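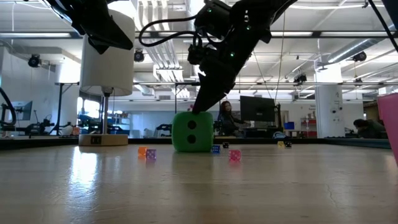
Fig. 1. Green foam die, the two facing front.

Lucky numbers in Plenden - do people really believe in them?
Project report, Bouchra Sqalli and Bastian Petersen

We wanted to know why people pick the numbers they pick. Raffles, house numbers, football shirts, all of it. Printed 200 questionnaires and left them at the library and the Skosis café. Tarek Mansour did the one at the bus station, mostly standing up.

Question one was just "do you have a lucky number". Loads of people said no and then wrote one down anyway under question four. We kept those in. Seven came up most, no suprise. Birthdays a close second.
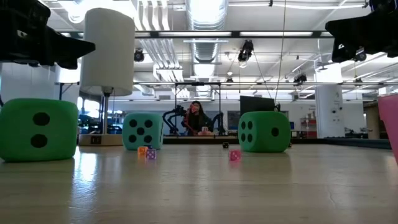 Older people gave longer answers. One lady wrote on the back of the sheet about her mother's raffle tickets, always 522 if she could get it, never won a thing. Mounir Samir thinks question three was badly worded ("would you avoid a number") and he's right, half of them ticked both boxes. Should of tested it first.

House numbers were harder. We walked Abdelaziz Street looking for a 13 and there isn't one - goes from 11 to 15. Could be the way the plots were split, the council hasn't written back.
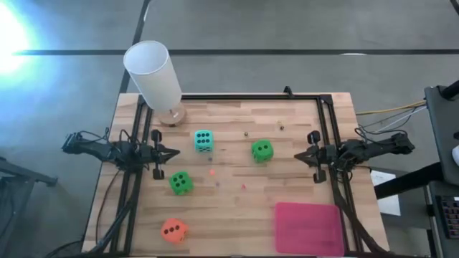

Plenden, 2/3/20

Interview with Zsófia Dudás, who ran the raffle at Soverau for years. About 30 minutes, notes only, recorder was flat. She said people asked for "a good one" every time and she gave them the next ticket off the roll. Nobody ever complained. Full notes in the appendix, typed up by Tarek.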